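**Equipment planning update, May**

Hello all. You asked for something a bit less stiff than the last report, so I've written this one more or less as I'd say it. The short version is that we know what we want to buy next, we know most of what it'll cost, and there's one decision I need from you before we can get on with it.

When the Idahosa fund gave us the first grant we had one bench and a fairly vague idea of how much handling work two small arms could share. We've now logged 53 hours of running on the bench, mostly on ordinary packaged goods: boxes, packets, tubs, the kind of thing the Prernero packing line will need to cope with. I've kept a notebook of every stoppage, which has been dull to fill in and extremely useful to read back (I do recommend it!). Cables and fingertips come up far more often than motors, and that has changed the shopping list quite a lot.

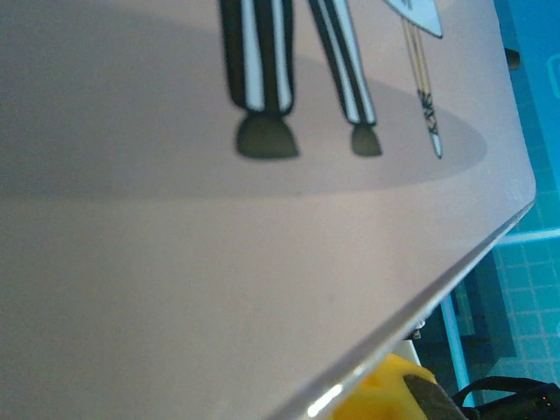

So the list. I'd gone in assuming we'd want bigger arms, and I had a quote from Landier half agreed for a pair. I've put that on hold. The arms we have are coping with the weights we give them, and the Landier pair would eat the whole of the remaining budget and leave nothing for spares, which feels daft when spares are what we keep running out of.

What I'd like to order, in order of how much I want them:

- 4 spare wrist servos, so a failure costs us an afternoon and we're not stuck waiting on the post
- 11 sets of soft fingertips (the supplier only does the discount above ten)
- a proper set of cable clips and strain relief, £300 for the lot
- a second wrist camera, same model as we've got, to keep on the shelf

The Vostotell quote covers the servos and the camera together and is good until the end of next month. I've asked them twice whether delivery is included and have had two cheerful replies that didn't say. I'll ring them. If it's extra I think we can absorb it from the travel line, as we've hardly touched that.

On the bench itself, I'm happier than I was in the winter. I did wonder about asking for money for a wider table and I've talked myself out of it, at least for this year. Moving the arms means redoing all the calibration, and last time that swallowed the best part of a week. I'd sooner spend that week on box handling. Large flat lids are still the thing I'd most like to improve, and the fingertips should help there, though I can't promise by how much until we've tried them.

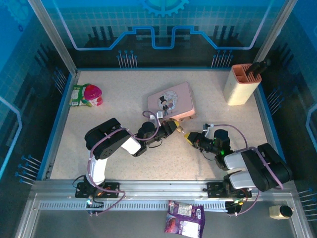 **Do we need to buy a second bench before the Prernero trial?**

Not for the trial as it's planned now. One bench will do for the first stage, provided we have the spares in the cupboard. The case for a second only comes in if Prernero want us testing new packaging while the trial is still going, because then the two jobs would be fighting over the same arms. They've hinted at it but haven't asked.

If they do ask, I'd want to come back to you with a separate bid and not squeeze it into this one. I've roughed out a parts list already, copied from the current bench with the rail swapped for a slightly longer one, and I can tidy that up quickly if it's wanted.

The decision I need is on the Landier money. If you're content for me to move it across to spares, and to carry over what's left, just reply to say so and I'll place the Vostotell order straight away. If you'd prefer to keep it ring-fenced for arms, tell me that too and I'll buy the fingertips and clips out of consumables, and we'll manage without the servos for a bit longer.

The stoppage notebook is scanned and in the shared folder. My handwriting gets worse towards the end, sorry.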